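夹爪自己挡住了自己
一条装箱线上的小事故，一次按得太快的复位，还有仿真里一直没人去看的那个角落

本刊记者 发自Purotberg

先说结果。没人受伤。一根指尖断了，一块碎片掉进了发货箱，箱子贴了标签，上了输送带，快到装车口才被拦下来。

事情发生在十月。地点是Kamorness在Purotberg的分拣仓，给周边的食堂和小超市配货的那种仓，罐头、盒装甜点粉、调味料，什么都有，什么都不多。零拣。人干这活儿很快，也很烦，夜班尤其招不到人。所以有了Bramileo的双臂工位：一张台子，两条机械臂，各带一只平行夹爪，来料倒在中间，左右手各拿各的，放进两侧的周转箱。

上线超过18个月了。之前也停过机，都是小毛病，线缆磨了，吸尘口堵了，指垫掉胶。仓里的人对它的评价大致是：慢，但是不请假。

那天夜里的经过，Bramileo后来整理了一份时间线，我看到的是删节版，删掉的部分据说是客户商品信息。剩下的够用了。

左臂去取一只硬纸盒。夹爪张开，下探，合拢。合拢的行程比平时短了一截，电机电流偏高，系统判定“已抓取”。逻辑上没毛病，夹到东西了，手指合不拢，电流上去，当然是抓到了。问题是手指中间什么也没有。纸盒的一角卡在连杆之间，就是外侧那根长杆和里侧那根短杆的空当里。

然后左臂抬起来，带着这只卡歪了的盒子，往箱子那边走。

右臂这时候也在动。两条臂之间有避碰，避碰用的是臂的模型，加上被抓物体的模型。被抓物体的模型长在手指中间。而真正的盒子长在连杆外侧，斜着伸出去一大截。系统不知道有这一截。右手过来，盒子蹭上右手的指尖，硬纸盒嘛，本来也就瘪了。偏偏里面装的是一只玻璃罐。

指尖断了。安全停机触发。到这里为止，其实一切都还算正常，机器出了错，机器停下来。

接下来才麻烦。

复位

夜班的操作员走过去，看了一眼，台面上是一只压坏的纸盒，左夹爪里还夹着半截硬纸板。这种画面她见得多了。开防护门，把纸板抽出来，把坏盒子扔进废料筐，关门，屏幕上点确认，点复位，继续。整个过程很短。短到后来所有看过录像的人都提到了这一点。

她没有看右手。为什么要看右手？报警信息写的是左臂碰撞。屏幕上那条报警，只报先超过阈值的那一条臂。右臂也超了，晚了一点点，被合并到同一个事件里，折叠起来了，要点开才看得见。

碎片这时候已经在右侧的周转箱里了。

而且右臂带着断了一截的指尖又干了一阵子。抓得还不错，大部分都抓起来了，成功率掉了一点，没掉到报警线。指尖的断口是毛的，硬塑料，刮过好几个包装。Kamorness把那段时间经过右手的货全追了回来，一箱一箱开。花了一整个白班。

最后是装车口的人发现的。箱子没盖严，他去按盖子，看到一块浅灰色的东西卡在罐头旁边，以为是托盘上掉下来的，顺手拿给班长。班长认出来了，因为他换过指尖。

运气。我问了几个人，都说是运气，只有Bramileo的书面答复里用的词是“末端人工检查发挥了作用”。按盖子不算检查吧。

还有一件事，时间线里只有一行，我觉得比碎片更应该被讨论。操作员伸手抽纸板的时候，左夹爪还保持着合拢的力。停机以后臂不动，这没错，臂的抱闸是锁死的。但是夹爪为了不让抓着的东西掉下来，停机后默认继续夹着。这个设定有道理，抓着一罐两公斤的番茄酱，停机就松手，砸下来也是事故。可是当卡住的东西在连杆之间，人去拽，纸板抽走的那一瞬间，连杆会往回弹，合完剩下的那一段行程。手指头就在旁边。

录像里能看到她的手缩了一下。

夹爪厂商的手册对手指之间的夹伤有提示，有图，有黄色三角。对连杆之间的夹伤，也有，在后面的附录里，字很小。现场贴的警示只有前一种。

谁应该看见

回到最开始的问题，盒子卡在连杆里，为什么没有任何一个传感器看见。

工位上有一台俯视相机，架在后上方，看整个台面。每只夹爪后面的手腕上又各装一台。俯视的负责找东西，手腕的负责最后那一小段对准。到了最后那一小段，俯视相机常常被臂挡住，系统就更信手腕的。这是Bakalis的做法，Bakalis是Bramileo自己的控制和仿真软件，抓取的策略在里面训练，在里面打分，再放到真机上去。

手腕相机跟着夹爪走，夹爪张开的时候，两指之间一大片台面看得清清楚楚。好用。但夹爪自己也在画面里，四根连杆，中间一个壳子，占掉下面很大一块。壳子后面、连杆后面有什么，看不全。露一点边，露一点颜色。

策略学到的东西是：连杆那一块永远是那个样子，不用管。从训练的角度说它学得很对。画面里那一块几乎不提供信息，学会忽略它，分数就上去了。

我在Bramileo的会议室里看了一下午的仿真。灰桌子，灰地面，白色网格线一直铺到地平线。东西干干净净地摆着。罐头、盒子、一个红方块，方块是校验用的，仓里当然不卖方块。看久了眼睛有点发直，因为什么都太整齐了。

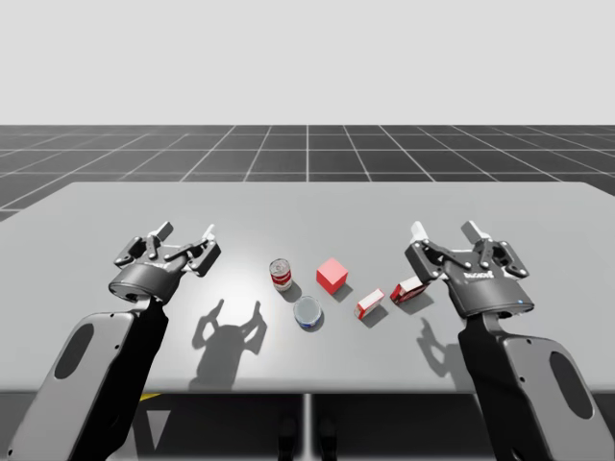

Bakalis的仿真台面，左右两只夹爪都张开着。

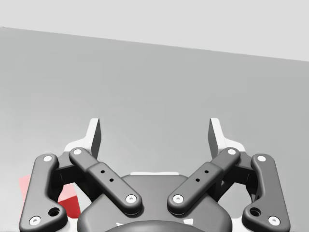

工程师给我讲，他们在事故之后做的第一件事是把那个晚上的摆放在仿真里重建一遍，跑同样的策略，看会不会卡。不会。跑了很多遍，一次也没卡。盒子要么被抓住，要么被推开，要么翻个身。

第一反应是松了一口气，说明是偶发，说明是纸盒那天受潮变软了，或者来料堆得太高。报告的初稿里就是这么写的，“偶发性物料异常”。初稿发给了Kamorness，Kamorness没签。

后来有人去翻碰撞模型。这里要稍微解释一下。仿真里的夹爪有两套形状，一套给眼睛看，一套给物理引擎算。给眼睛看的那一套很细，轴销、螺栓、孔，都有。给物理引擎算的那一套很粗，为了快。粗到什么程度呢，每一侧的外连杆和内连杆，连同中间的空当，被包进了同一块凸的外壳里。

也就是说在Bakalis里，那个空当是实心的。

盒子的角永远进不去。它碰到的是一堵看不见的墙，被推开，很自然，很流畅，看录像完全看不出来哪里不对。画面上明明有一条缝。

讲到这里他停了一会儿，把画面转过来转过去给我看那条缝。物理引擎那一层是可以显示出来的，一按快捷键，整只夹爪就裹上一层半透明的绿色，像糊了一层保鲜膜。他说这个快捷键他入职第一天就知道。

这种简化在行业里很常见，再正常不过。既使在要求很高的项目里也会这么干，算力就那么多，要同时跑成百上千张桌子，谁会给连杆之间的缝单独建模。抓取发生在指尖，精度给指尖就好了。指垫的摩擦他们调了很久，罐头边缘的圆角也调了很久。缝没调。缝不在任何人的任务清单上。

把凸壳拆开，按真实形状重新做碰撞，再跑同一批摆放。卡住了。不多，跑一晚上能出来7次。其中有一次几乎就是仓里那个样子，盒子一角斜插进左侧的空当，手指合到一半，电流上去，“已抓取”。

打分的方式

还有一层。就算早先在仿真里卡住过，多半也不会有人知道。

Bakalis给每一次抓取打分，看的是物体最后有没有进箱。进了就是成功，没进就是失败，失败里再分掉落、推走、没碰到。没有“怎么进去的”这一栏。我问如果盒子是卡在连杆里被带到箱子上方，然后夹爪一张开，掉进去了，算什么。

算成功。

真机上也是这样算。Bramileo回过头去翻了日志，找那种合拢行程不对、但最后进了箱的。有。一段一段录像调出来看，有几段能看清楚，盒子是挂在夹爪侧面过去的，晃晃悠悠，松手，掉进箱里，绿灯。具体多少他们不肯说，只说“低频”。

仓里的人倒是早就见过。白班一个操作员跟我比划，手背朝上，两根指头中间夹一张纸，说有时候它就这么拎着，跟拎垃圾似的。有没有报过？跟谁报，绿灯啊。

交接本上其实有一句，夏天写的，“左手又用胳膊肘夹东西”。下面有人画了一个笑脸。那本子我翻了，就放在工位旁边的文件架上，封皮油乎乎的，Bramileo的人来现场从来不看这个，他们看远程面板。面板上那个月一片绿。

不是要怪谁画笑脸。真的挺像胳膊肘的。

谁来签字

Kamorness不签初稿，理由写得很硬：物料异常如果能导致碎片进入食品箱，那么问题就不在物料。负责这事的是质量部门，以前管的是金属探测和虫害，对机器人一窍不通，他们自己说的。但是他们对异物有一套非常成熟的办法。玻璃、硬塑料、刀片，每一件会碎的东西都要登记在册，每班点一遍，少了就停线，找到为止。

他们问Bramileo：夹爪的指尖在不在易碎品清单上。

不在。上线的时候做过风险评估，很厚一本，人机碰撞、急停距离、噪声、电气，都有。指尖被归为“磨损件”，写了更换周期。磨损件会变薄，会变滑。没有写它会断。

做评估的那家外部公司我联系过，回邮件说评估基于当时提供的技术资料，不再就个案置评。行吧。

双方的会开到后来有点难看。一边说你们的操作员没有按流程检查双臂就复位，流程里写了，确实写了，写在培训材料的后半部分，“复位前确认工位内无异常”。另一边说什么叫无异常，你给我列出来。列不出来。一个夜班的人，看着产量数字往下掉，屏幕上只亮着左臂，然后你要求她去发现右边一只手指短了一截，断口的颜色跟台面还差不多。

我自己去站了一下那个位置。防护门开在左侧。从门口看过去，右手的指尖被它自己的壳挡着。要看清楚得绕到另一边，另一边没有门，隔着有机玻璃，反光。又是挡住。

这位操作员还在上班，调到了收货那边，她自己要求的。她不愿意多谈，只讲了一句，那天她就觉得纸板抽出来的时候“咔”了一下。她以为是正常得声音。

改了什么

截至2025年11月25日，本文交稿的这天，工位恢复了一半。白班运行，夜班不开。改动清单我尽量照抄，有些地方压缩了。

报警不再合并。两条臂任何一条超过阈值，屏幕上都单独亮，都要单独确认。听起来小，据说改起来不小，因为合并当初是客户要求的，报警太多，烦。

停机后的夹爪，改成先问。屏幕上会出现一个步骤，让人选择托住物体再松开，或者保持。选之前防护门不解锁。这一条夜班的人已经在抱怨了，慢。

合拢行程和俯视相机交叉核对。抬起来以后，臂要转到一个固定姿态，让俯视相机看一眼手里的东西，轮廓对不上就放回台面重来。每次抓取多花一点时间，Kamorness那边接受了。轮廓怎么算对不上，阈值现在定得很严，误报不少，我在现场的那一会儿就看到一罐好好的汤被放回去，又拿起来，又放回去。第三下才肯放进箱子。

连杆外面加了软护套，橡胶的，把空当遮住。这是最便宜的一项，也是仓里的人最早提的，事故之后没几天就有人拿自行车内胎剪了一段比划。Bramileo的正式版本等了几周才到。护套会不会自己磨破、掉渣、进食品箱？会。所以护套也上了易碎品清单，每班点。指尖也是，换成了深蓝色的，食品厂里掉东西都用蓝色，好找。

在Bakalis那一侧，夹爪的碰撞模型拆细了，训练慢了不少，他们在商量是不是只在评估时用细的，训练还用粗的。这件事内部有分歧。一派说训练用粗的等于教它一件假的事，再用考试去抓，抓不完。另一派说照这个速度明年也出不了新版本。我走的时候还没定。

打分加了一栏，接触位置。物体和指垫以外的任何部分有持续接触，就算没掉，也记一笔。加上这一栏以后，整体成功率往下走了一截，面板上出现了黄色。销售那边不太高兴，已经报给别的客户的数字怎么办，还没有说法。

别的工位呢。Bramileo承认同一型号的夹爪、同一套碰撞模型，用在其他几处现场，已经发了通知。通知我看到了，一页纸，标题是“关于优化复位体验的软件更新”。里面提到连杆夹持的地方，在倒数第二段，建议“操作人员注意观察”。没有提碎片，没有提手。

我问为什么不直接写出来。对方说法务在看，会有第二版。问了2次，答复一字不差。

监管那边，这件事目前没有走到需要上报工伤的程度，手没受伤，不算。异物没有流出厂区，也不算。按现有的表格，这一晚上可以填的只有设备维修单，项目那一栏写的是：更换右侧指尖，1件，完成。

有个做机器安全多年的人跟我在电话里聊了很久，不让署名。他关心的地方跟我不一样，他老在问保持力是多少，行程剩多少，弹回来有多快。我答不上来，手册上的力是指尖处的，连杆根部力臂短，力会大得多，大多少要算。他让我去问厂商要连杆处的数据。我要了。对方让我填一张表，填了，又让我说明用途。

他还说了一句，现在的人太爱看画面，训练看画面，验收看画面，出了事也回去看画面，画面里那条缝一直都在，可力学上是堵死的，那你看画面有什么用。挂电话之前又补充说画面还是要看的，别把他写成那种老顽固。

现场最后一天我又去看了一眼工位。护套装上了，黑的，有点臃肿，左边那只装歪了，露出一截轴销。旁边夹板上挂着点检表，指尖、护套、相机罩，一格一格打勾。白班的人正蹲着找什么东西。护套上的一个卡扣，点的时候少了一个，线停着。找了挺久，在她自己的袖口里。

厂商关于连杆处夹持力的回复，到付印时还没有收到。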